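Harner group reports force-guided method for seating PC components

2026-06-30

A research group at Harner has published results for a two-stage method that lets a robot arm install small parts in a desktop computer without a hand-written program for each part. The work covers memory modules, processors and expansion cards, and is described in a technical report released with the group's training recordings.

Robots have handled parts of this kind for years on production lines, where the board arrives in the same position every time. Repair and refurbishment shops do not have that arrangement. Cases differ between models, cables sit where the last person left them, and a slot may be a few millimeters from where a drawing puts it. The Harner report deals with that second situation.

The method, named Jomon, splits each insertion into an approach and a contact phase. The approach is learned from recordings of a person guiding the arm by hand and uses camera input only. Once the part touches the slot or socket, control passes to a second, smaller network that reads the forces at the wrist and corrects position and tilt in short steps. The two networks are trained separately – the contact network needs no images at all.

"Vision gets you to the slot and then it stops being useful, because the gripper is blocking the view," said Rukhsana Chaudhry, lead author of the report. "From there the force signal carries most of the information, so we let it decide."

Training used 200 guided recordings. Testing was done on desktop towers laid on their sides with the side panel off. Parts start on a 3D-printed fixture plate next to the case, and the arm picks each one up before moving it over the board.
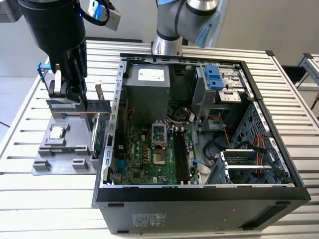

Results

The group ran 51 memory insertions with Jomon and the same number with a baseline that used camera input throughout. Jomon seated the module fully in 46 of them. The baseline managed 29. Most of the baseline failures were modules that entered the slot at one end and stayed high at the other, a fault the cameras did not register.

Expansion cards were tested less, with 26 attempts and 21 completed. The report attributes the five failures to the metal bracket, which met the rear of the case before the card edge reached its connector. The contact network read this as a successful touch and began pressing. A check on insertion depth has been added, but the card tests have not been repeated with it.

Processor placement was limited to 18 trials. A processor is lowered into its socket with almost no force, so the contact phase has little to work with, and the report gives the result as preliminary. Closing the retention frame was done by hand in every trial.

Limits

Cable routing is outside the scope of the method. Loose cables were kept clear of the slots before each run, and the authors state that a cable lying across a slot would stop the approach network in its current form. Removal of parts, which refurbishment work also requires, was not tested.

Cycle time is a further open point. The contact phase moves slowly by design, and the report makes no claim that the arm is faster than a technician.

Earlier figures from the same project, circulated in April under the working name Ullow, covered memory modules only and used one case model. The new report replaces them. The group plans to test the method next on a second arm supplied by Kramer, keeping the contact network unchanged and retraining only the approach.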